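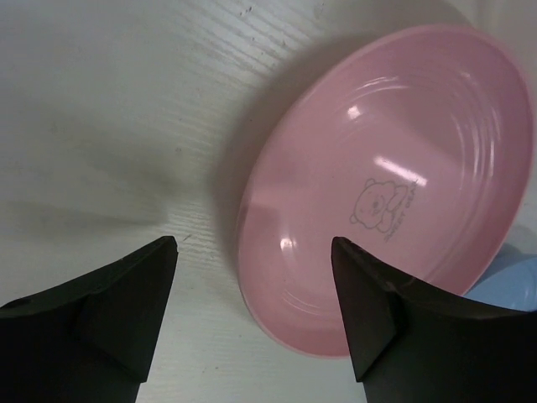 Dec 29, 2023

We got back from Gonton last night. The drive took longer than it should have because the road past Indthorpe was down to one lane again, and Jin needed two stops.

I said in December of last year that I would bake more bread, and I did. Most of it was the same plain loaf - 500 grams of flour, a bit of salt, left overnight. I tried rye twice and went back to white.

Next year I want to fix the starter. It has been slow since the kitchen got cold. Mohandas Lobo told me to swap 100 grams of the white flour for whole wheat and keep the jar on top of the fridge, so I'm trying that this week. If it rises I'll write down the times.

The heating man comes tomorrow. I still have to clear out the hall closet before then.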